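November, late, feet in a bowl of hot water

Well, I have seen my seals! Up at half five, which I was dreading, but Svitlana had already got the kettle going and was singing in the hall, so there was no chance of pretending I hadn't heard the alarm. We had breakfast standing up because the Albers dining room doesn't open till seven, and I put two rolls in my Stullex box with the last of the cheese and then left the box on the windowsill. It's still there, I've just checked.

The bus down to Uneck was packed with people in enormous coats. Everybody comes for the seal week now, it's in all the leaflets, and Hannelore Schwerdtfeger (she was two seats in front, talking to the entire bus) said that when she first came there were a handful of walkers and one man with a flask. This year they sold 960 places on the walks before the first pup had even been counted. I can believe it. The queue for the toilets at the harbour was proof enough.

Our boat was the Vultus, which takes 62 and felt like it. I got a spot on the left side by the rail, then we turned round outside the harbour and it became the wrong side, so I had a fine view of the sea wall for twenty minutes while Svitlana, on the other side, shouted "oh! oh!" at things. She did swap with me in the end. It was choppy but not awful. I ate a ginger biscuit and kept my eyes on the lighthouse like Mum used to tell me.

Arne Teuber met us on the island and gave us the talk. You stay 200 metres off the colony at all times, no dogs, no drones, no wandering up the dunes for a better look, and if a pup comes towards you, you go backwards and you keep going backwards. He made us all practise walking backwards in a line on the sand, which was the silliest thing I've done in ages and I'm afraid I got the giggles. Knut somebody (Eichhorn, I think, he had it written on his scope) sat down very suddenly in a puddle and carried on as though he'd meant to.

And then over the top of the dune and there they were. Nearly 300, Arne said, counting the mothers, all spread out along the beach like somebody had emptied a sack. I hadn't expected the noise. It's a sort of moaning, quite human, and you get it on the wind before you see anything. The pups are so white and so fat and they do absolutely nothing. One yawned and forty people went "aaah" at once. We had the telescope for a turn each and I found one scratching its belly with a flipper and wouldn't give the thing up till Jana Ruppert coughed at me.

The bulls are ugly great things. Two of them had a row at the water's edge and it was over before I'd got my glove off to point.

Soup in the hut afterwards, pea, a bit thin, three euros fifty. I bought the tea towel as well. I wasn't going to and then I did.
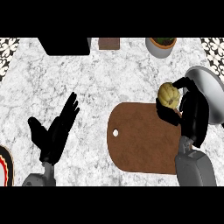
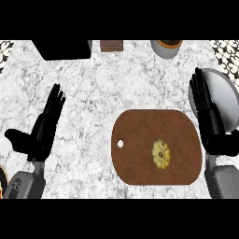 Arne's best bit was about telling the mothers apart. Every grey seal cow has her own blotches, and they stay the same for life, so he has a folder of drawings going back years and can say "oh, she's back" from one look at a neck. The pups get theirs once the white fluff has come off, at three weeks or so. The coat I liked best belonged to an old cow lying right at the near end, very pale with smudgy grey running through it, and the closest I can get to it is the white marble worktop in those two kitchen pictures, the same sort of cloudy streaks going off every which way. I tried to draw her in the back of this book and she came out as a potato with a map on it. Svitlana says she'll have a go tomorrow, she's better with a pencil.

Rough coming back, and dark by the time we got off the bus. My left boot leaks. I thought so on Tuesday's puddles at home, no, whenever it was, and I should have done something about it then. Jana has told us about a later walk that goes along the mainland side, no boat, where you sometimes get a stray pup on the mud and nearly always curlews, so we've put our names down. Must ask at the desk for newspaper to stuff the boots. And get that cheese in the fridge.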